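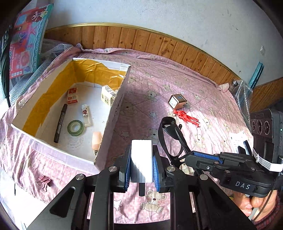 Packaging and Distribution, Unit 10
Why parcels break, and why we know less about it than the brochures say
Handout prepared by Savvas Kontogiannis, revised 5/29/26

Read this before the Birnavik case. The slides from last year are still on the course page, but the section on drop heights has been replaced by what follows, so don't study from both.

1. The claim

Most suppliers of protective packaging will tell you that their material cuts breakage. The usual form is a percentage with no base. Senomine, a molded paper filler sold in sheets, is advertised with "35% less damage in transit." Less than what? The leaflet doesn't say. It could be less than bare product in a box, less than crumpled newsprint, or less than the same customer's results the year before, when the customer was also using a different carrier. Those are three different claims, and only the second would help a person who already packs with newsprint.

I wrote to the seller and asked. I got back a friendly message and the same leaflet.

2. What "damage" means

There are at least four numbers that get called the damage rate, and they don't agree with each other.

Damage found on inspection. Somebody opens every parcel and looks. Expensive, so it is done on small batches.
Damage reported by the buyer. Depends on how easy reporting is. A shop that adds a simple complaint form may see its damage rate climb overnight with nothing changed in the warehouse.
Claims filed with the carrier. Lower again, as many sellers don't bother for cheap goods.
Claims paid. Lowest of all, and it tells you as much about the carrier's rules as about broken goods.

When you read that a company has a very low damage rate, assume it is the last one until you're shown otherwise. I have been wrong about this a couple of times, but not often.

3. Drop tests

A drop test is simple to describe. A packed box is dropped from a set height onto a hard surface, on chosen faces, edges and corners, and then opened. It is repeatable, it is cheap, and it lets you compare two ways of packing the same item. I have no quarrel with it as a comparison.

The trouble starts when the result is read as a forecast. Boxes on a real route are dropped, yes, but they are also squeezed under other boxes, shaken for hours, left somewhere damp, and turned upside down in spite of the arrows. A filler that does well in one clean fall may settle after a long drive and leave a gap at the top. A box that passes dry may go soft in humid air. If the only test was a drop, all you know about is drops.

Ask these of any test report:
Was the box new? Reused boxes lose stiffness along the folds.
Was it taped the way your packers tape, or the way the lab does?
How many samples of each kind were tested?
Who picked the contents?
Were failed runs left out, and is there a note saying why?

That last one deserves more attention than it gets. "Run excluded, box failed at seam" is a sentence I have read in a report that concluded the box was sound.

4. The Vrettos shipment records

This is the data set for the exercise. Vrettos sells kitchen and gift goods by mail and sends nearly everything through one carrier, Grida. The file covers 3973 parcels, all shipped in July. Each row has a packing style, a weight band, a destination zone and a yes/no for a buyer complaint.

The first thing most students do is compare complaints for the old filler and the new one. The new one looks better by a wide margin. Before you write that down, sort by weight band. The packers were told to use the new filler on light parcels first, and light parcels had fewer complaints under either filler. Compare within a band and a good part of the difference goes away. Whether what remains is real is a fair question, and I don't think the file can settle it.

Note also what isn't in there. No column for who packed the box. No column for fragile versus sturdy contents. And it covers one month, in summer, so it has nothing to say about rain or the holiday rush.

5. A word about tape

Every year somebody argues that more tape makes a stronger box. It makes a box that is harder to open. Tape holds the flaps shut and can cover a weak seam, which is worth something, but it does very little for a crushed wall. I would want to see a side-by-side compression test before paying for extra rolls. Tape stuck down over dust or on a cold box may let go later, so a heavily taped parcel is no proof of a careful packer - it may be the second try.

6. Birnavik

The case describes a pottery seller, Birnavik, that changed box, filler and carrier in the same season and then credited the box. Read the manager's statement with a pencil in hand. Mark every place where a result is given without saying what it is being compared to. I found around ten. You may find more, and a few of mine are arguable.

For next class

Bring one page, typed. State what you would change if you could rerun the Birnavik trial and could change only one thing at a time. Say which thing goes first and what result would make you drop it. "More data" will not be accepted as an answer unless you say which data, from whom, and what it would cost them to collect it.

The Vrettos file is on the course page next to the old slides. The zone codes are explained in the second tab. Zone 3 is islands and has its own handling rules, so keep it separate.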